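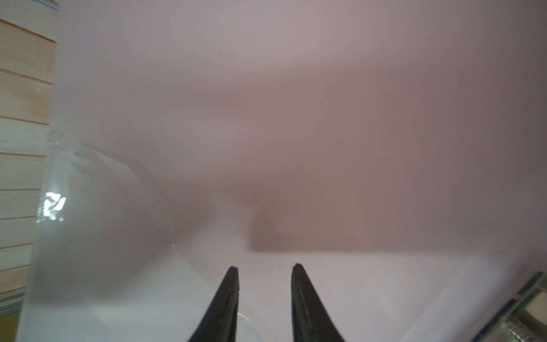 Clear plastic and wood panelling against a pale pink background.

The case for seeing what you own

Randi Boström has a rule for anything she keeps in a cupboard. She has to be able to tell what it is before she touches it. For 11 years she has worked as a storage planner in Grotby, going into kitchens, sewing rooms and the odd garage, and in most of them she ends up taking things out of opaque boxes and putting them into clear ones.

"People buy nice baskets," she says. "Then they put the sellotape in one and buy more sellotape."

Clear plastic has had a poor reputation in the home. It was what you found in the stockroom, the school art cupboard or the back of the fridge. Magazines like this one have spent years telling readers to hide it behind a door, or to decant everything into glass and ceramic. Glass looks better and weighs more, and a glass jar of flour on a high shelf is a nuisance to get down. Boström uses glass for things that smell, such as coffee and spices, and plastic for nearly everything else.

Her own workroom is at the back of the house, behind the kitchen. When she moved in, it was panelled on every side in orange pine, with a strip light down the middle. She kept one side of panelling and painted the rest after two false starts. The first attempt was white, and every tub on the shelf disappeared into it. The second was a dark green from a tin left over from the hall. That made the room feel like a shed in winter, and she painted over it within a month.

The colour she settled on is a pink on the beige side, sold under the name Cider, although it looks nothing like the drink. In the morning it is nearly white. Later on, with the lamp lit, it turns brown in the corners and anything on the shelf throws a large soft shadow. She had worried that pink next to pine would be too sweet. The wood has been sanded back and left with a dull finish, which helps.

The wall colour matters more than people expect when the storage is see-through. A clear tub takes on whatever is behind it. Put it in front of a busy wallpaper and you see the wallpaper, bent out of shape. Put it in front of a plain pale wall and you see the buttons, or the rice. Boström tells clients to paint the inside of the cupboard before they spend any money on containers, and most of them ignore her the first time.

She buys the bulk of her tubs from Kalogeropoulos, a hardware shop two streets from the station that has been selling buckets, hinges and paraffin for as long as anyone in Grotby can remember. The stock list, which is kept in a ring binder on the counter, runs to 2,132 lines. Containers take up four pages. There are square ones, tall ones with a spout, and a round-sided type with a domed lid that Boström likes for wool and dislikes for everything else, as nothing can be stacked on it.

Square tubs use the shelf properly. Round ones waste the corners but are much easier to wipe out, and a spoon or a scoop reaches all of the contents. For flour, sugar and oats she would choose round, and for screws, thread, batteries and string she would choose square. Lids should lift off in one go. If you need two hands and a thumbnail, the lid will be left on the worktop by the end of the week.

Then there is the question of scratches. All clear plastic gets them. The cheaper sort goes cloudy if it is washed with a scouring pad, and some of it will craze in a hot dishwasher. Boström washes hers by hand in warm water with a soft cloth, and dries them upside down on a tea towel. A tub that has gone dull is moved down to the garage, where it holds nails or bulbs for another few years.

She is doubtful about labels. Clients ask for them and she will make them, but in her own workroom only the powders have one, written in pencil on masking tape. Plain flour and cornflour look the same through plastic. Dried beans do not need a sign.

Last May she began working with Trament, a small firm of shelf makers, on a rack meant for clear storage. The difficulty was depth. An ordinary kitchen cupboard is deep enough for three rows of tubs, and whatever is at the back might as well be in a brown box. The Trament rack takes a single row. It is fixed to the wall, has a low lip along the front, and comes in oak or in painted board. The first batch was 50 racks, and she has had two of them up in the workroom since they were delivered.

Not every visitor is won over. Her sister calls the room "the sweet shop" and says she would feel watched by the lentils. There is something in that. Clear storage is not restful in the way a shut door is, and if you dislike the look of a half-used bag of sultanas you will dislike it in a tub as well. Boström suggests starting with one shelf at eye level and leaving the rest of the cupboard as it is.

She also warns against buying the lot at once. One couple rang her after ordering 100 matching tubs online, and by the time she got there most were still in their wrapping under the stairs. They had chosen a size that held half a bag of pasta. She used what she could for the children's crayons, the sewing things and a collection of foreign coins, and sent the couple to pass the remainder on to the school.

Her method is slower. Empty one shelf on to the table. Throw out what is stale or dried up. Measure the biggest packet you buy regularly and choose a tub that takes all of it, with a little room at the top. Live with that one for a few weeks, then do the next shelf down.

The workroom took her most of a winter. There is still a drawer by the door that she has not sorted, and she would rather we did not open it.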